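Divcombe opens hand-guided teaching cell for multi-finger grippers

Robot integrator Divcombe has put a second teaching cell into service at its Westundale site, this one set up for arms fitted with segmented, multi-finger hands. Operators show the robot a task either by moving the arm directly or by driving it from a remote station in the next room.

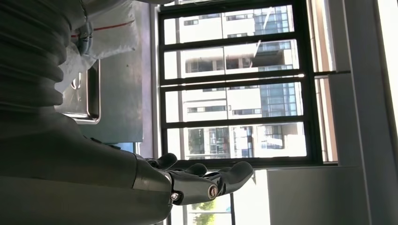

According to Baláž, the choice between the two methods should be made per task and written down before the first recording. Hand guiding gives better contact forces, Baláž said, but the operator's own grip on the forearm ends up in the torque signal and has to be filtered out afterward. Remote control leaves the signal clean and costs time instead.

The cell runs two modes. In the first, the arm is placed in gravity compensation and the operator leads it through the motion, with finger positions set by a foot pedal that steps through stored grasps. In the second, the operator wears a sensing glove and holds a tracked handle. Wrist pose is sent to the arm and finger joint angles are mapped to the hand, which has fewer joints than the human one. The mapping is fixed for the thumb and first two fingers and adjustable for the rest.

Joint data is logged at 60 samples per second in both modes. Divcombe said it tested higher rates and found no benefit for the pick, wipe and door-opening tasks now on the schedule. Files are stored with the mode, the operator code and the calibration in force at the time.

Each new task starts with 24 demonstrations. The first 5 are treated as warm-up and are kept in a separate folder, where they can be used to check for operator drift but not for training. A task is released when the trained controller completes it from start positions that were not in the recordings. Tasks that fail are sent back for another set, usually with the start positions spread wider.

The remote station uses software from Riretti, which also supplies the glove calibration routine. Calibration takes 11 minutes at the start of a shift – longer if the glove has been changed – and is repeated after any stop in which the arm loses power. Operators had asked for a shorter version that skips the fingertip check. That request is under review.

Two problems remain open. The first is delay on the remote link, which is small enough for free motion but makes operators slow down just before contact. The resulting pause shows up in the trained behavior, and the robot hesitates in front of a handle it could simply take. Trimming the pause from the recordings helped on the door task and made the wiping task worse. The second is wrist rotation in hand-guided mode. Operators tend to hold the arm well above the wrist, and small rotations of the hand are then lost or arrive late. A clamp-on guide ring has been drawn up and is due for trial in November.

The existing cell, with its two-jaw grippers, stays in operation. Recordings from the two cells will not be merged for now, as the grasp labels do not match. Divcombe plans to settle a common label set before the third cell is ordered.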